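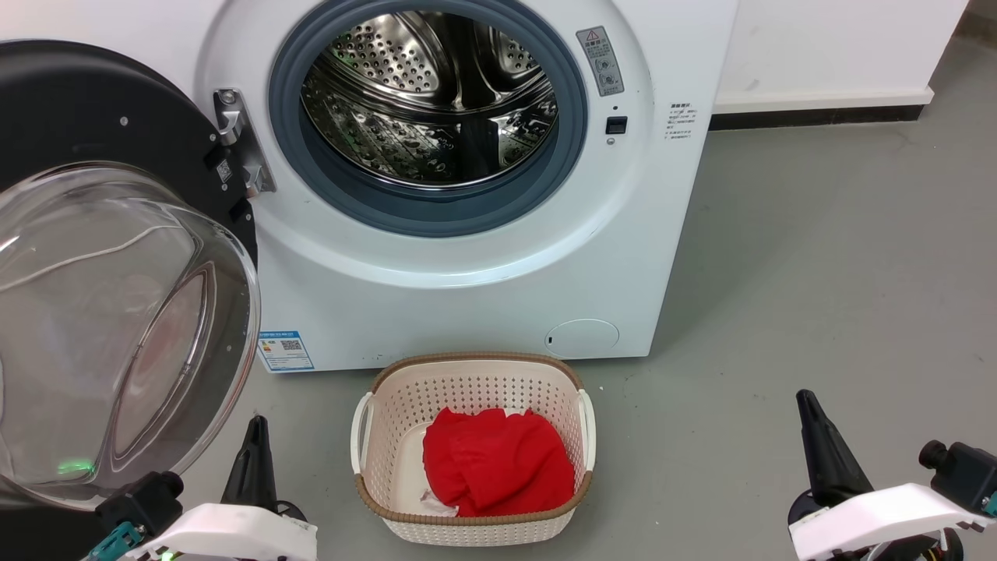

4.2 What I found when I read the absentee envelopes

14 shares | 2 comments

I went into the Clalach County records expecting a boring afternoon, and I got about 280 rejected absentee envelopes instead! My first guess (I wrote it down in February, so I can't wriggle out of it) was that most had come in late. Only 11 had. Another 53 were missing a signature altogether, and nearly all the rest were tossed for a signature that "did not match," a call made by one clerk with one old card to compare against. Zamani, the next county over, asks for a second reader before anything gets thrown out, and I kept wishing I had their files too.
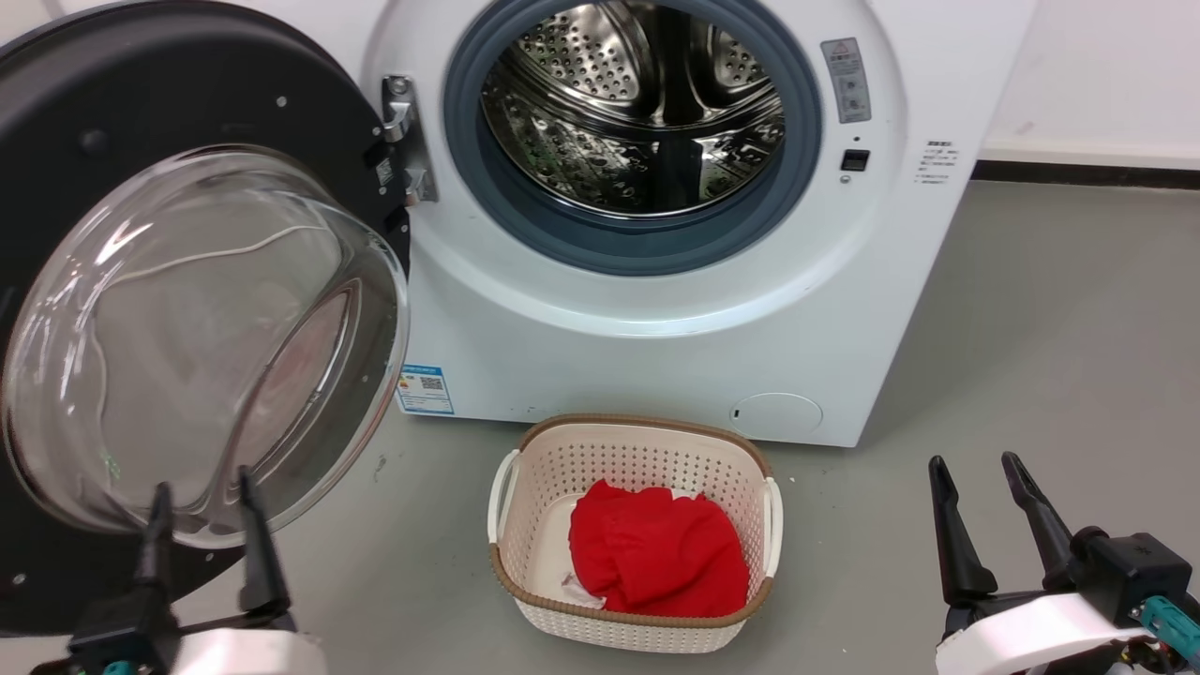

Figure 2.

Voters in Clalach do get a chance to fix a rejected ballot, but the rules for telling them are pretty loose. The Takel precinct office sends a letter, while the Ernesico office only posts a list on its door, so two people with the same problem can have very different odds of hearing about it. I started thinking of the whole process as a front-loading washer like the one in Figure 2: with the door wide open you can look right in and see the drum is empty, and I'd love to be able to check a rejection pile that easily. As things stand, I had to file 2 separate requests just to learn which clerk had made which call, and the second one came back with half the columns blank. I'm treating those blanks as unknown in the counts that follow, so please read the office-by-office numbers with some care.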